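Ellville to replace network equipment in public buildings

Ellville council will replace the network equipment in its libraries, schools and offices over the coming year, after a review found that much of it can no longer carry the traffic passing through it. Work starts in January at the central library on Valano Street and will move outwards from there.

The present system was laid out in stages, and most of the building links still run at 100 megabits per second. That was enough when the main load was the lending catalogue and staff email. The same links now carry video lessons, telephone calls and the nightly copying of records to the council's second store, and the review found that several were full for long periods in the early afternoon.

Under the new plan, every building link will run at 1000 megabits per second. The cabling inside the walls is in most cases good enough for the higher speed and will be left alone. What changes is the equipment at either end: the switches in the wall cabinets and, in the older desktop machines, the network cards.

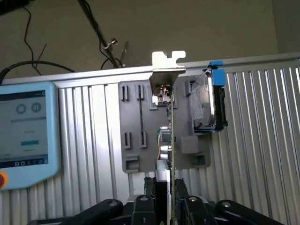 Page last changed: January, 16:40

Some 700 desktop machines are affected. Those with a suitable port already built in need only a change of settings. The others will be given an expansion card, a green circuit board with a metal bracket at one end that is fixed to the back of the case. Machines too old to take a card will be withdrawn and replaced under the ordinary budget.

The contract for the switches and cards has gone to Flerell, which already looks after the telephone system in the council offices. The firm will also keep a stock of spare parts in Ellville for the length of the agreement. Under the previous arrangement, spares were ordered as needed, and a failed switch at the Um branch library left its public terminals out of use until a part arrived.

Each building will lose its connection for up to 2 hours while its cabinet is changed over. The work will be done before opening time where possible — schools will be dealt with outside term. Telephones that depend on the network will not work during the change, and each site will be given a mobile handset for urgent calls.

Public wireless access is not part of this work. It runs on separate equipment, and a decision on it has been put back until the new links have been measured under normal load. The council expects to publish those measurements by building, together with the figures from the review.

Notices giving the hours of each interruption will be posted at the entrance to the building concerned and on the council's service page.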